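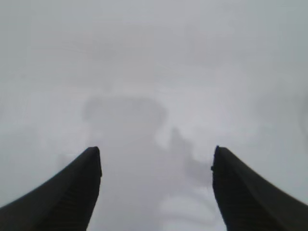 Getting limescale off the things you use every day

We moved to a hard water area in May and I have been waging war on the kettle ever since. If you have always lived somewhere with soft water you will have no idea what I'm talking about, and I envy you! For everyone else, here is what I do in our house, gathered up from my own notes, a couple of aunts and a good deal of trial and error (mostly error, if you ask my husband about the tap in the downstairs loo).

The kettle

White vinegar is cheap and it works, but the smell does hang about, so I've gone over to citric acid. I buy it in an 800 g tub from Sheikh, the hardware shop at the bottom of our road, and it lasts for months. Fill the kettle halfway with cold water, bring it to the boil, switch it off at the wall and then spoon in two level tablespoons. Do it slowly as it will fizz up at you. Leave it for twenty minutes, tip it out, rinse it twice, then boil a full kettle of fresh water and throw that away too before anybody makes tea. I forgot that last part once and my sister still brings it up.

Check the maker's booklet first, mind you. Some kettles have a coating inside that doesn't care for acid.

Shower heads

If yours unscrews, lovely, pop it in a bowl of warm water and citric acid and go and do something else for an hour. Ours is fixed, so I fill a freezer bag with half vinegar and half water, pull it up over the head and hold it on with a thick rubber band. An old toothbrush will get the last bits out of the little holes, and a wooden cocktail stick does for the stubborn ones. Don't use a pin! I scratched a perfectly good one that way.

Keep vinegar well away from marble and other natural stone, and never mix it (or citric acid) with bleach or anything that has bleach in it. The fumes are dangerous. If you've used bleach in the bath, rinse it all down thoroughly and leave this job for another day.

Taps

Soak some kitchen paper in lemon juice, wrap it round the base of the tap where the crust builds up, and leave it for ten minutes or so on chrome. Rinse, then buff it dry with a soft cloth. Anything plated in gold or brass I wash with soapy water and leave at that. The drying is the part that really makes the difference, and I now keep a small cloth on a hook by each basin. I'd say the children use it one time in 12, but I live in hope.

Glasses gone cloudy

Try one first. Stand it in warm water with a good splash of vinegar for a quarter of an hour, wash it as usual and hold it up to the window. If it comes up clear, do the rest. If it's still misty then the glass itself has probably been etched by the dishwasher, and I'm afraid no amount of soaking will bring it back. Ours are now the garden glasses.

The iron

Please don't put vinegar in a steam iron unless the instructions say you can. I ruined one. Mine has a self-clean button, which I had owned for years before I noticed it, and I use it over the sink every few weeks. Filtered water from the fridge jug helps too.

Next time I'll be tackling the washing machine drawer, so get your rubber gloves ready.

Posted Jan 28, 2026 in Kitchen and Bathroom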